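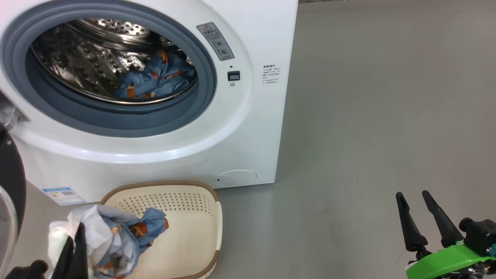 One gripper on the laundry, the other one free.

Brotach Soft-Stop Module, Rev C
For two-finger electric grippers
Price: $37 each
Status: in stock, Rev C only
Ships from: Rindiscombe

If you're here because your gripper wouldn't let go of something, hi, you're in the right place, and please read the safety part before you order anything!

The Soft-Stop is a little board that sits between your gripper and the arm controller. It watches how hard the fingers are pulling, and when the load goes over the limit you set, it tells the gripper to ease off. I've been selling these since the first batch, and I use them myself on our two-arm laundry setup, the one that does the basket, the drum and the door of a front loader. Laundry is a rotten job for a gripper (I say this with love). Cloth bunches up, sleeves wrap around things, and a washer door only swings so far before it's the hinge that has to give.

What went wrong with Rev B

In August one of our arms pulled the washer door open, got to the end of the swing, and kept on pulling. The Soft-Stop should have caught it. The load light came on, so the board knew perfectly well what was going on, but the fingers stayed shut. I hit the stop button and the arm froze, which was good, only the grip froze too, so now I had a parked arm hanging on to a door with everything under tension. I ended up cutting power and backing the fingers off by hand with the release screw. The door was okay. One fingertip had a nick in it and I had a very cross afternoon.

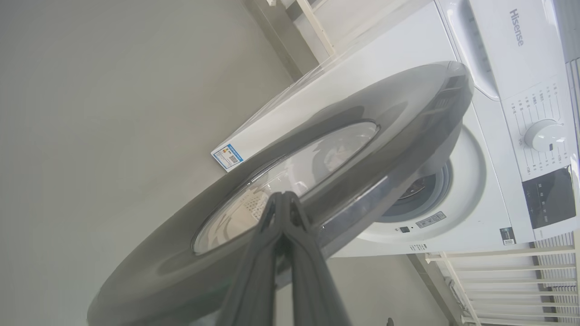 My first guess was the fingertips, and I wasted two days on that. I swapped them, cleaned them, tried the shorter ones, and got the same thing back every time the door hit its limit. Then I put the Rev B board on the bench and fed it the same load over and over until it did it there too, with no door anywhere near it. When the "ease off" message went out at the same moment the arm reported a stall, the stall message won and the other one was thrown away. It never got sent again. So a slow pull was fine and a sudden stop was a coin toss. It locked up 13 times on the bench before I was happy that I understood it.

Which boards are affected

Rev B boards with serial numbers 1,245 through 2,114. The number is on the underside, next to the connector, and yes, it's tiny, use your phone. Rev A is a different layout and doesn't have the problem. Rev C doesn't either.

If yours is in that range:

Stop using it on doors, drawers, lids or anything else with a hard end to its travel.
Don't count on the stop button to open the fingers. It holds the arm where it is and that's all.
Keep your hands away from the fingers until the power is off, then use the release screw.
Write to me with the serial number and I'll send a Rev C, free, postage included. You don't need to send the old one back, but please snip the cable so it can't get used again.

There's no software fix for Rev B. I tried! The part that drops the message can't be reprogrammed once it's on the board.

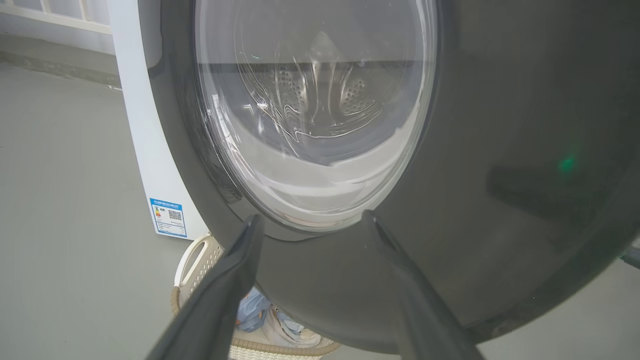
Maura Kinnunen

So what's different in Rev C? The ease-off message now repeats until the gripper answers, and if it gets no answer it drops the grip current by itself. There's also a second light, so you can tell "over the limit" apart from "letting go" from across the room. Same size, same screw holes, same cable.

A few things I get asked a lot. It works with the Plududico gripper controllers, old and new, with the regular cable in the bag. For other makes, send me the model before you buy, I've had to turn a few people down and I'd much sooner do that than have you return it. Two arms need two modules, they can't share. And set your limit low to begin with, lower than feels sensible, then creep up until the door opens cleanly. If you copy my numbers you'll get my door, and yours is probably stiffer or looser or has a different seal.

What it won't do: it's not a people-safety device, it has never been tested as one, and it doesn't replace your emergency stop or whatever you use to keep folks out of reach. It protects fingers made of plastic and metal.

In the bag: one module, one cable, two short screws, a printed wiring card.

Page updated September 5, 2026. The Rev B wiring card is still in the downloads for anyone who needs it to take a board out.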